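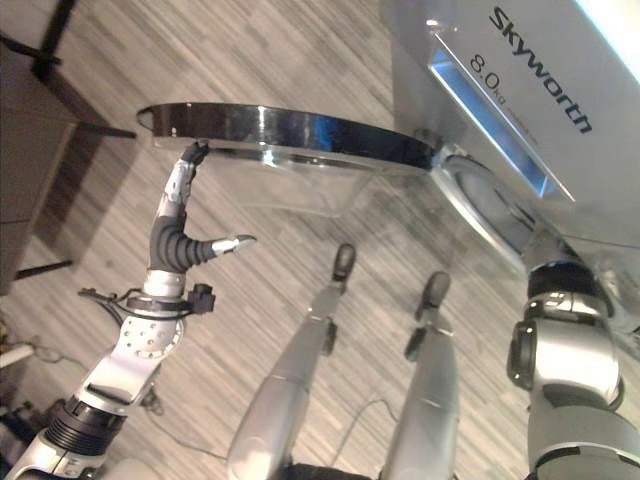
Laundry door tips, Jevstead build

Push on the rim of the door and keep off the glass bowl. A fingertip on the chrome slides if it meets the metal at a shallow angle, so bring the wrist in low first.

Limit closing speed to 4 cm/s for the last 5 cm. Ours stalls at 700 mA – back off 2 cm and retry.

Strap the wrist wires down before any run near the hinge. Leave slack for full wrist rotation and check it by hand with the power off.

Tape the parking position on the floor. Laminate shows no marks, and Carol Whitlock's masking tape peels off clean.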